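Chapter 7

Planning in a Simulated Workspace

Learning outcomes

When you have finished this chapter you should be able to:
explain the difference between a task plan, a motion plan and a control command
set up a collision model for a two-armed robot working at a table
choose a sampling planner and set its time limit
read a planner log and find the step at which a plan failed

7.1 Introduction

Chapter 6 dealt with perception: how a program takes in sensor data and turns it into a list of objects, each with a position and a degree of confidence. The present chapter starts from that list. We assume that the robot has an adequate account of what surrounds it and ask how its software should decide where to move.

The question has several levels. A task planner works with whole actions, such as picking up an item or placing it in a rack. A motion planner takes one of those actions and searches for a path that the joints can follow without striking anything. A controller then turns the path into commands, sent to the motors at a fixed rate. Errors made at one level often come to light at another. A motion planner that reports no path may be working correctly on a goal that the task planner should never have set.

Students who have worked only with single arms will find that a second arm changes the problem a good deal. Each arm is an obstacle to the other, and it is an obstacle that moves. The planner may treat the two arms as one large mechanism with many joints, or it may plan for one arm first and then fit the other around it. The first method is slower but will find solutions that the second cannot. Both are set out in Section 7.4, with worked figures.

7.2 The practice environment

The exercises use the Endine simulator, together with the planning library Salteo. Endine supplies the geometry of the robot and its surroundings, steps the physics forward and returns camera views on request. Salteo receives the geometry and returns paths. The two programs exchange messages in the format described in Appendix B, and either may be replaced by another tool that keeps to that format.

Figure 7.1 gives a view taken from above the robot's torso. Readers should compare it with the collision model in Exercise 7.2, where the same surroundings are reduced to plain boxes. The walls must be entered in the model as well as the table - a path that clears the tabletop may still carry an elbow through a wall.

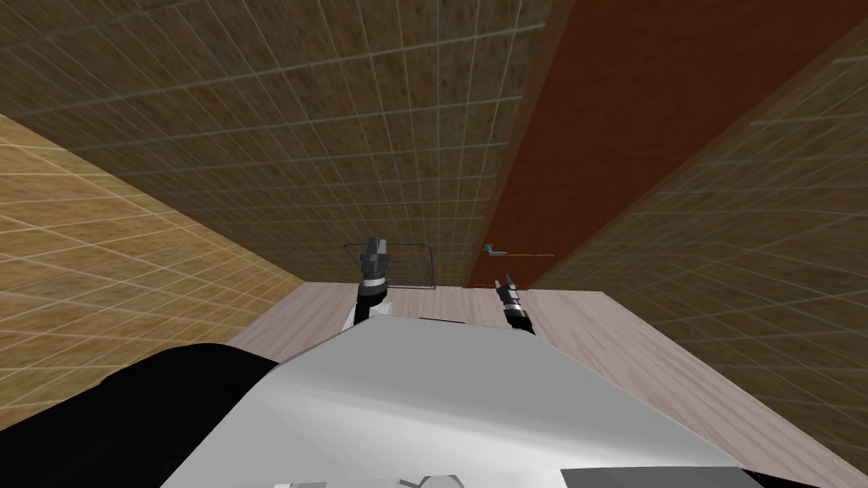
Figure 7.1 Simulated workspace with both grippers over the near edge of the table. The thin wire rack stands at the far edge.

Thin structures deserve particular care. If the checker tests a path only at widely spaced points, a fine bar can fall between two of them and the collision will be missed. Section 7.3 shows how to set the spacing.

7.3 Checking a path for collisions

In a test set prepared for this course by Zuzana Murín, Salteo was given 1,303 planning requests and returned a path for 1,062 of them. Those paths were then checked again at a finer spacing, and 356 were found to pass through part of an obstacle. We begin with the method by which that second check was made.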